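Rolling and tying: how I finally got my cloths under control

I have too many cloths. Kitchen towels, dust cloths, the soft ones for glasses, little scraps I keep for polishing, the ribbed blue ones my sister keeps giving me (she buys them in packs and can never use them all). For years they lived in one deep drawer, folded very nicely for the first day and then in a heap, because every time I pulled one from the bottom the whole stack came along with it.

Folding isn't my thing, so I started rolling and tying. I got the idea from my neighbor Ye-rin Ham, who packs her camping stuff that way, and I've been doing it since July. It's so much quicker than I expected!

What to tie with

I've tried a lot. Rubber bands leave a hard crease and they get brittle in a warm kitchen. Kitchen string works, but I pull the knots too tight and end up cutting it every single time. What I like best are fuzzy craft stems, the soft wire kind kids make animals out of. I bought a bag of 800 from Plorau a while back for a school project and used 14 of them (so you can imagine how many were left). They bend around anything, they hold with a twist or two, and you can use them again and again.

Fuzzy yarn is nice too if you don't want wire near your good linens. Just tie a bow and leave the ends long enough to grab.

How I roll

Lay the cloth flat and fold it in thirds the long way. Start at the short end and roll toward yourself, snug but not tight. Thick ribbed cloths want to spring open, so I roll those on my lap and hold them under my wrist while I reach for the tie. Wrap it around the middle, twist, and tuck the sharp tips back into the fuzz so they don't snag.

Big towels I fold in half first — otherwise they come out as long as my forearm and won't fit anywhere. Tiny cloths can be rolled in one go.

A shallow box beats a deep drawer

I keep the rolls in low cardboard boxes, the kind you can see straight down into. One layer only. If I start piling them up I'm right back to digging. The bottom of a shipping box cut down to a few inches is plenty, and I don't fuss about a neat edge because it goes on a shelf anyway. My current one has ragged bits along the side and it does the job.

Fill it from the back and leave the front free, so there's somewhere to drop the clean ones on laundry day.

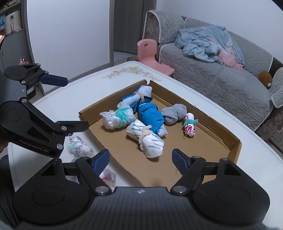
Color codes, if you like that sort of thing

Beige ties are for the kitchen in my house and green ones are for cleaning. Anything I want to keep dust off goes into a plastic bag before I tie it up. Squeeze the air out first or it puffs up like a pillow!

I did try writing on paper tags with a Breltik marker and gave up after 2 evenings. The tags fell off, and I can tell a striped towel from a dust cloth without reading about it.

A few odds and ends

Let everything dry all the way through before rolling. A towel that's even a little damp in the middle will smell sour by the weekend, and then you get to wash it again.

Keep the spare ties in a jar next to the box. Mine is an old Sorrentino sauce jar and it holds more than I'll ever need.

Soft, slippery cloths don't need rolling at all. Scrunch them, pinch the middle and tie.

If a wire tie gets soapy or greasy, throw it out. They don't wash well, I've tried, and the fuzz goes flat and sad.

Next I want to do the same with the napkins, which are still in a basket on top of the fridge.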